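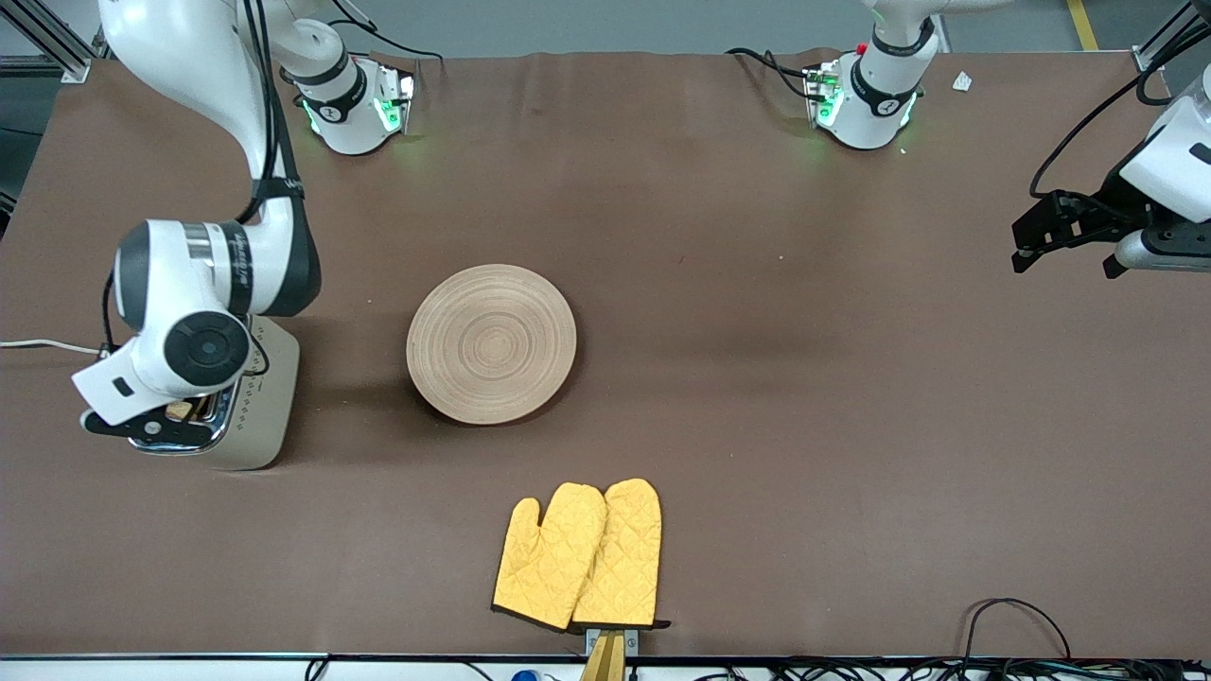
Where do the holiday names in Clovero come from?

They come from the holiday set you pick for each country or region. Each set holds the dates, the official name of each holiday, and a short name that fits in the month view. You can change the short name. The official name is locked.

Section 6. Setting up national holidays

Clovero comes with sets for 38 countries. Until you turn one on, your calendar shows no holidays at all. You need to be signed in as an owner or editor. Viewers can see holidays but can't change them.

6.1 Turn on a holiday set

1. Open the calendar you want to change.
2. Select Settings, then Holidays.
3. Select Add a set and choose a country from the list.
4. If the country has regional holidays, a second list opens. Check the regions you need, or leave them all unchecked to get national holidays only.
5. Select Preview. The next 12 months of holidays appear in a list.
6. Clear the check mark next to any holiday you don't want.
7. Select Save.

New holidays show up on your own screen right away. People you share the calendar with will see them the next time their copy syncs.

Note: A calendar can use more than one set. If two sets have a holiday on the same date, both names are shown. August 15, for example, is Independence Day in India and Assumption Day in several other countries. To show only one, go back to step 6 and clear the other.

6.2 Choose how names are shown

Many holidays go by more than one name. Some people in the United States write "Fourth of July" on a calendar and others write "Independence Day." Clovero uses the official name unless you tell it otherwise.

1. In Settings, select Holidays, then Names.
2. Choose Official, Short, or Both.
3. To change a short name, select it and type the new one. The limit is 19 characters, spaces included.
4. Select Save.

With Both turned on, the short name appears in the month view and the official name appears in the day view.

Caution: Reset Names clears every short name you have typed, in every set on that calendar. It can't be undone. Export your names first (see 6.5).

6.3 Observed dates

When a holiday falls on a weekend, some countries give workers the day before or after. Clovero calls this the observed date.

1. In Settings, select Holidays, then Observed Dates.
2. Choose Actual Date Only, Observed Date Only, or Both.
3. Select Save.

If you are planning a picnic or a parade, you will most likely want the actual date. Office calendars usually need both. The observed date is marked with "(obs.)" after the name, and those six characters don't count toward the short name limit. 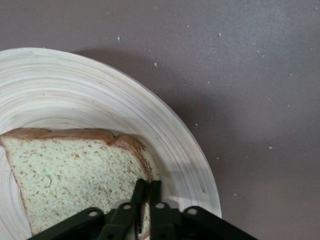

Observed dates are worked out from national rules. A state, city or employer may follow a different rule, so check with them before you print a calendar for other people.

6.4 Add a background note to a holiday

Every holiday has a notes field. You can use it to say what the day is for, who started it, or how your group plans to mark it. The field holds up to 1,000 characters.

1. Select the holiday in any view.
2. Select Add Note.
3. Type or paste your text. Formatting is removed when you paste.
4. Choose who can see the note: Only Me, Editors, or Everyone.
5. Select Save.

To repeat the same note each year, check Keep With Holiday before you save. This also works for holidays that move, such as Thanksgiving. The note follows the holiday to its new date.

Note: Printed calendars leave notes out unless you check Include Notes in the print window. Long notes are cut to the first two lines.

6.5 Export names and notes

1. In Settings, select Holidays, then Export.
2. Choose Names, Notes, or All.
3. Pick a folder and select Save.

The file can be opened in any spreadsheet program. To load it again, use Import on the same screen. Don't change the first column. Import uses it to match each row to its holiday, and rows that don't match are skipped.

6.6 If a holiday is missing or doubled

Missing: open the set, select Preview, and see if the check mark was cleared. If the holiday isn't listed at all, select Check for Updates. Governments add and move holidays, sometimes on short notice.

Doubled: look for an old calendar subscription from another program. Turn off one of the two. Deleting a single holiday from a subscribed calendar doesn't last, and it will be back after the next sync.

Section text: Efthymia Vrettos. Checked by Alcides Xavier. Last changed Mar 27, 2023.

Next: Section 7. Sharing a calendar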